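Nov 22, 2020

Palletti opens its second shop, in Skarton

I'm Severino Requena, and I've been selling board games and wooden puzzles from the same little shop in Cillus for 8 years, so you can imagine how chuffed I am to tell you we've opened another one! It's on the high street in Skarton, next to the bakery, and we've got 3279 games and puzzles on the shelves (my back knows all about it).

We signed the lease in August and the paint was still tacky last week. Opening hours are 10 until 6, and the first 26 customers get a free pack of cards.
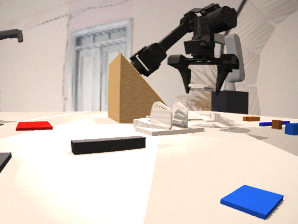 Parking is free behind the library for 2 hours. For press copies or a chat, ring the Cillus shop and ask for me.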